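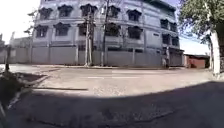
契約書や裁判所からの郵便物を家でしまうときのコツ

賃貸借契約書、示談書、調停の書類、相続の書類などは、ふだん見ないのに、必要になるときはたいてい急ぎです。引き出しの奥から折れ曲がった契約書が出てきて、肝心の別紙がない、という相談をよく受けます。このページでは家にある道具でできる整理と保管の方法をまとめました。書類の中身についての判断は、弁護士や司法書士、役所の法律相談などで確認してください。

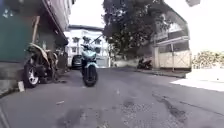 文:So-ying Kuo
書類整理アドバイザー/暮らしの手帖室Wenholm

まず全部を一か所に出す

食卓でも床でもかまいませんが、飲み物は片づけてから始めます。封筒に入っているものは封筒ごと出します。裁判所や役所の封筒は捨てないでください。消印や差出部署の名前が、いつどこから届いたかを確かめる手がかりになります。

ひとつだけ例外があります。封をした遺言書が出てきたら、開けずにそのまま置いておきます。自宅で保管されていた自筆の遺言書は、亡くなったあとに家庭裁判所での検認が必要で、封印のあるものは勝手に開封できません。中身が気になっても、糊の部分を蒸気ではがしたりしないこと。

分け方は相手別にする

「契約」「領収書」「手紙」のように種類で分けると、あとで話の筋が追えなくなります。大家さん、勤め先、保険会社というように相手ごとに分け、その中を日付順に並べるほうが使いやすいです。古いものを下、新しいものを上に重ねておけば、届いた書類を上に足すだけで済みます。

2つの相手にまたがる書類は、原本を片方に入れ、もう片方にはコピーを入れます。コピーの右上に鉛筆で「原本は保険のファイル」と書いておきます。付箋は夏に糊がゆるんで落ちるので、長く置くものには使いません。

うちでは項目が13に分かれています。多すぎると思った時期もありましたが、まとめ直したら探しにくくなり、元に戻しました。

ホチキスとクリップの扱い

原本についているホチキスは外しません。とくに契約書で、ページのつなぎ目に割印や契印が押してあるものは、ばらすと差し替えを疑われるもとになります。コピーを取るときも綴じたまま一枚ずつめくります。

金属のゼムクリップは湿気で錆び、茶色い跡が紙に残ります。台所の近くや北側の押し入れにしまう家では、樹脂製のクリップに替えるか、薄い紙を一枚はさんでから留めます。輪ゴムも同じで、古くなると溶けて紙に貼りつきます。すでに貼りついている場合は、無理に引っぱらず、竹べらか使い終わったカードの角で少しずつ浮かせます。

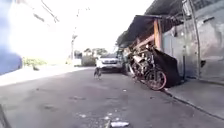 それでも跡が残ったときは、消しゴムでこすらないほうが無難です。文字や印影まで薄くなることがあります。汚れはそのままにして、読めるうちにコピーを取っておきます。

消える文字に気をつける

レシートや振込の控えは感熱紙が多く、光や熱に当たると文字が消えます。やわらかいビニールのポケットに直接入れるのも避けてください。可塑剤の影響で薄くなるものがあります。紙の封筒に入れるか、届いたその日にコピーして、控えとコピーを一緒にしまいます。

自分で書き込むときは、こすって消せるボールペンは使いません。真夏の車内に置いただけで文字が消えます。私はTitilixの顔料インクの細字を使っていますが、耐水性の顔料インクならどの店のものでもかまいません。書類そのものには書かず、メモ用紙に書いて添えます。

修正液も同じで、原本には触らせないと決めておくと間違いがありません。

経過表を一枚つける

相手ごとのファイルの一番上に、経過表を入れておきます。罫線のある普通の紙で足ります。書くのは次のことです。

日付
誰と、どうやって連絡したか(電話、手紙、窓口)
話した内容
次にすること、その期限

電話のあとはすぐ書きます。夜に思い出して書くと、相手の言ったことと自分の感想が混ざります。法律相談に行くときは、この表を一枚コピーして持っていくと、限られた時間の大半を説明に使わずに済みます。

期限のあるものは別の場所へ

答弁書の提出、異議の申立て、更新の返事など、期限のある書類だけはファイルに入れません。目につくところに吊るしておき、済んでからしまいます。うちは冷蔵庫の横にNollusのクリップボードを下げています。期限は台所のカレンダーにも赤で書き、その9日前にも印をつけます。一週間前では、途中に連休が入ると窓口に行けないことがありました。

支払督促のように、放っておくと不利になる書類もあります。身に覚えがなくても捨てず、届いた日を封筒に書きます。記載された電話番号にかける前に、裁判所の番号を自分で調べて確認してください。
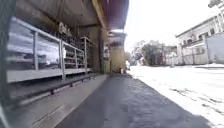 家族の誰かが代わりに受け取ることもあるので、受け取った人が日付を書く、という約束だけはしておくと助かります。玄関に鉛筆を一本、ひもで下げておけば足ります。

しまう場所と湿気

押し入れの下段と流しの下は避けます。本棚の中ほどか、寝室の棚の上段が向いています。箱はふたつきの紙製で十分です。Tangの文書箱を2000円で買って使っていますが、菓子の空き箱でも、底がしっかりしていれば変わりません。密閉容器に入れる場合は、書類を半日ほど乾いた部屋に広げてから入れ、乾燥剤の交換時期をふたの裏に書いておきます。

立ててしまうなら、すき間に厚紙を入れて倒れないようにします。斜めのまま何年も置くと反りがつき、コピー機に通らなくなります。

捨てるとき

終わった件でも、判決書、調停調書、公正証書、和解書は捨てません。支払いが続いているあいだはもちろん、完済後も残しておきます。迷ったものは「保留」と書いた封筒に入れ、12月の掃除のときに見直します。

処分してよいと決めたものは、名前、住所、口座番号、事件番号のある部分を細かく裁断します。シュレッダーがなければ、はさみで縦に切ってから横に切り、二つの袋に分けて別の収集日に出します。水に浸してからちぎる方法もありますが、排水口に紙が詰まりやすいので、必ずバケツでやってください。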